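Workshop notebook, May
Hanging and folding bench, second layout

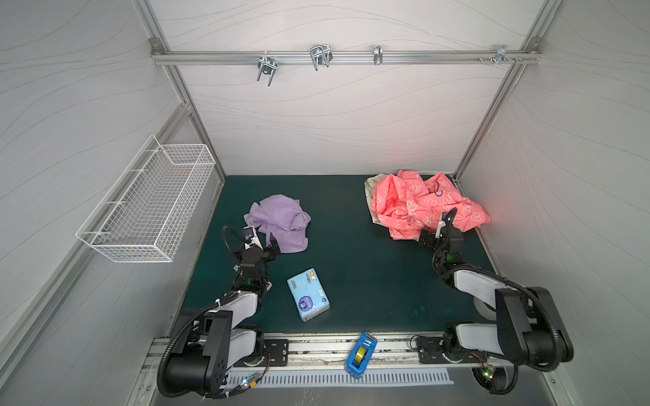
Pascual Painemal wants to sign off the rail as it stands. I don't. He says four hooks of different shapes gives us "range". I say it gives us four separate arguments about which hook was used when something slides off, and I would like that written down before he gets his way.

The rail itself I have no quarrel with. Aluminium, level enough, bracket at the left end. But there are loose screws lying on top of it at the right, by the flat bracket hook, and loose screws end up in cloth. Move them to a tin. I have asked before.

Hooks, left to right, my view:
U-shaped double: keep. Two prongs droop a bit, which may help or may let a strap walk off. Not tested to my satisfaction.
Wide wire one with the looped top: keep for now.
Narrow single clip: doubtful. Fine for a tissue-thin hem, I suspect useless on anything padded.
Flat bracket: doubtful, see screws.

The white mesh basket on the left wall is the best thing in the layout and the least used. Pascual's plan has it taking the tissues and the small cloths. Fine, but the Pliltel sheet he is quoting gives a load of 800 g and says nothing about whether that is at the wall or out at the far end. I don't believe a figure that won't say where it was measured. Weigh something and hang it there.

Cloths. The purple one bunches up and stays bunched, good for us. The pink one with the white outlines is another matter. It has a dark blue cord loop, so everybody will hang it by the loop and we'll learn nothing about the rest of it. I'd like half the runs done without touching the loop. It also hides the cream printed cloth when they are heaped together in the back corner, so write down which one was on top at the start.

Cárdenas's log claims 172 hangs on the old layout with "few" drops. How many is few? Page is blank on that. I am not carrying the number forward into ours.

To do
Screws off the rail.
Basket load, at the wall and at the far end.
Ask Gerham if they have a second double hook the same as ours.
Light-blue tissue pack: decide if it lives in the basket or on the bench. Pascual says basket. Bench until the load is checked.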